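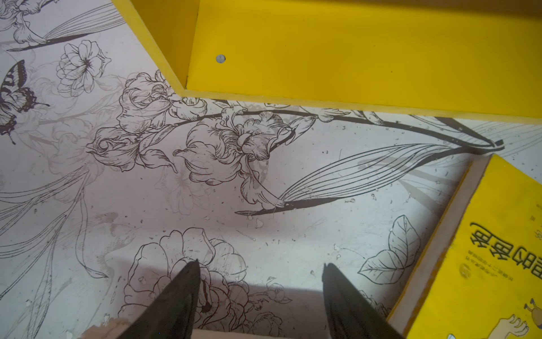 Grerkdale Residents' Board > Interiors > Wall and surface coverings

Subject: Floral line-art covering beneath a yellow shelf unit, Room 306

Posted by: skodo_fittings
Members are invited to comment on the covering selected for the display surface in Room 306. The pattern consists of irises and other blossoms in black and gray outline on a pale ground, with a butterfly among them. The yellow shelf unit is to remain. Please submit comments within 30 days.

Posted by: dauda5
I wish to register an objection. The butterfly walls are already a strong pattern, and a second one directly against them leaves the eye no place to rest. A plain white covering would serve the room better. The Fladel sample book contains 5 that would be acceptable.

Posted by: fladel_reader
I respectfully disagree with the previous member. The flowers are drawn in outline, and from the doorway they read as gray. The color in that room comes from the walls and the shelf. 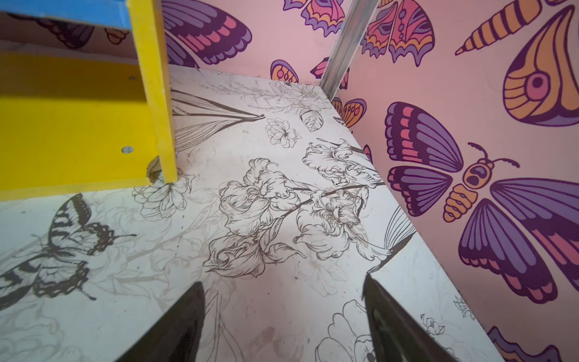 My concern is with the corner. The metal strip where the two pink walls meet is ridged, and ridges collect dust. May I ask whether a smooth profile was considered?

Posted by: skodo_fittings
A smooth profile was considered and declined on grounds of cost. The ridged strip may be cleaned with a soft brush.

Posted by: grerkdale_east
I support the irises. I do not support the blue board on the yellow unit. Two bright colors on one piece of furniture is excessive, and I stated this in July.

Posted by: dauda5
The July comment concerned a different unit. I maintain my objection to the flowers and request that it be recorded.

Posted by: skodo_fittings
Recorded. Members wishing to view the Fladel samples may do so at the front office until 5 p.m.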